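Home / Reviews / Bedding and throws

Culness fleece throw, beige, large — 4 months on

Bought this in June, mostly becuase the Jenditz one I wanted was out of stock. Price was 70 quid. Not cheap for a throw. Came in two days, squashed flat in a bag, took an evening on the bannister to puff back up.

Size first. Label says 153 cm on the short side, I measured it and yes, 153. Covers a double with a bit hanging over. On the sofa I have to tuck it under.

Feel — lovely. Soft, thick, warm without being sweaty. The Kramer one I had before went scratchy after a few washes, this hasn't yet. Wash at 30, no softener, dry it on the line. Did it once in the tumble dryer on low and the pile clumped in one corner. Brushed out with an old hairbrush, took ages. Don't.

Shedding: bad for the first 2 washes. Fluff on everything, black trousers especially. Then it mostly stopped.

Colour is a proper beige, warmer than on the website where it looks almost grey. Shows tea. Ask me how I know. Came out with a bit of washing up liquid and cold water though.

Static is my main moan. In dry weather anything thin clings to it and you get a little crackle when you lift it off. Worse with nylon, cotton not so bad.

Stitching round the edge fine so far, one loose thread which I snipped.

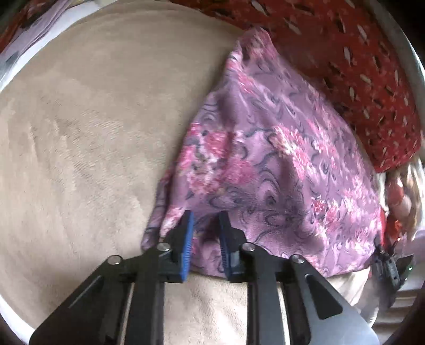
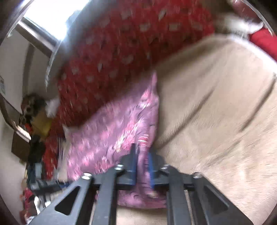 Where it really earns its keep is laundry day. I tip the clean stuff out and sort it on something soft, so nothing snags and nothing slides off on to the floor. Plain beige helps too — a busy print like the purple floral stands out straight away, whereas on my old patterned cover I was forever losing things. Would of bought a plain one years ago if I'd thought about it.

Avau do a thinner version for less, felt it in the shop, bit mean. I'd pay the extra. Four stars, one off for the fluff and the static. Might get the smaller size for the spare room if it's in the sale.

Item no. 1294 if you're searching, the name brings up loads of others.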